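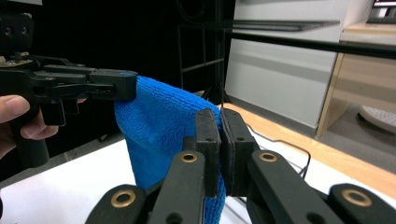 I got into towel folding because I'm bad at it, and I blame the corners. Pick a towel up by just one and the rest hangs wherever it likes. A blue microfiber towel held at two points still drops into loose folds, so we score the top edge first – everything else follows from that.

Figure 2. Lifting the towel by its two upper corners. 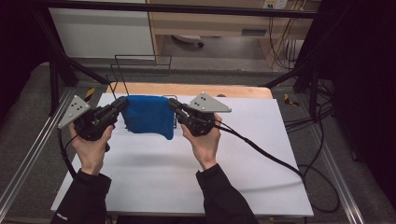 Marit Söderlund wanted the bottom edge scored too, and I gave in after 17 trials. My own folds still came out crooked – hers didn't.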